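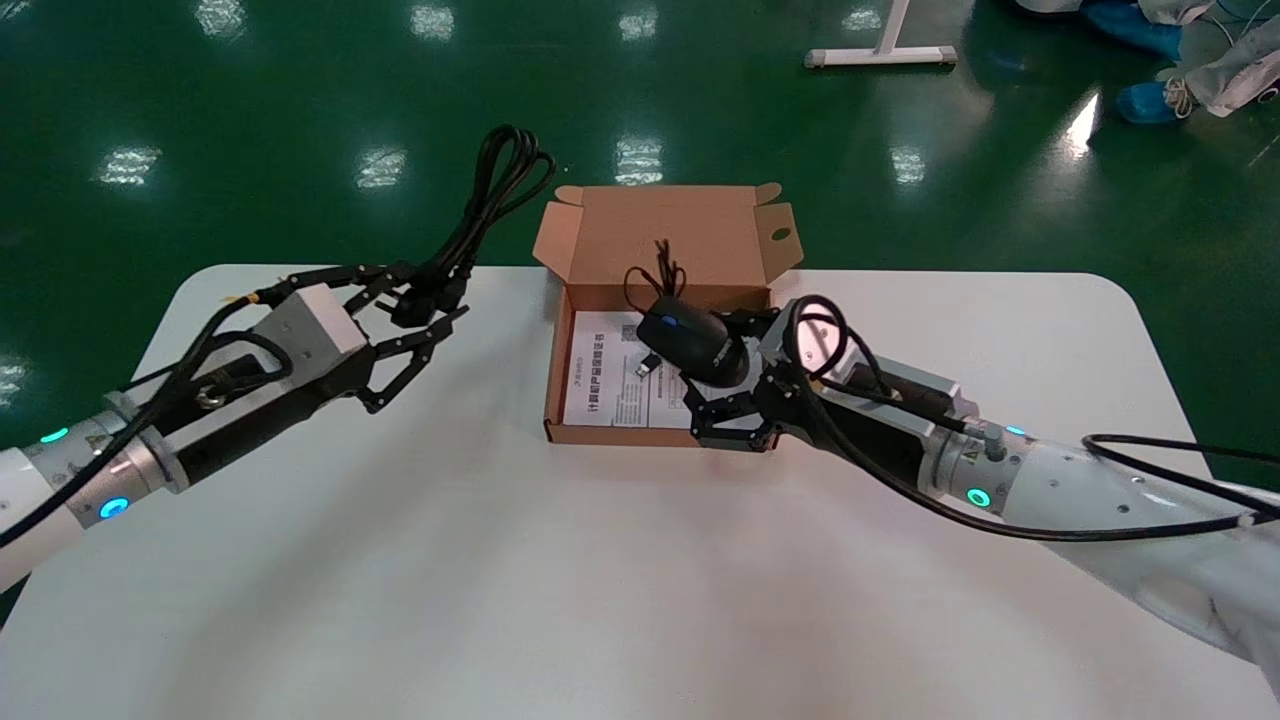
Cable amnesty is back. Last one was in June and we took in 27 kilos of leads, chargers, dead adaptors and one entire string of fairy lights still on its reel (thank you, whoever). Same rules as before — if you don't know what it's for, bring it. Coil it first please, like the black one to the left of the cardboard box, plug hanging free so we can see what type it is. No elastic bands, they perish and go sticky. A knotted carrier bag full of leads takes Forough half an evening and she has asked me to say so.

What happens to it all: good leads go on the swap rail, 30p each or free if you're skint. The rest goes to Pornik for the copper. They now pay by weight, which covered the hall heating for 2 weeks last time. No batteries, no vapes, no tellys. Phone chargers fine. Printer leads — we have enough printer leads to reach Khalaf and back but go on then.

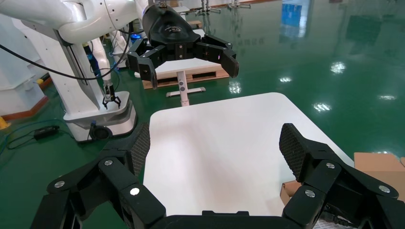 Drop-off is the Wisiton hall, side door, from 7 in the evening till we run out of tea. Sorting goes on at the same time and we could do with more hands, no skill needed, if you can tell a round pin from a flat one you're in. We sort on plain white tables with rounded corners, easier to spot small stuff on and kinder to hips when it gets crowded. Bring reading glasses, the print on adaptors is tiny. Labels and pens provded.

Lifts from the Flendero end, ring Forough Vahidi, she has room for two plus bags. Kettle lead for the hall urn still missing btw. If yours looks unfamilar, check.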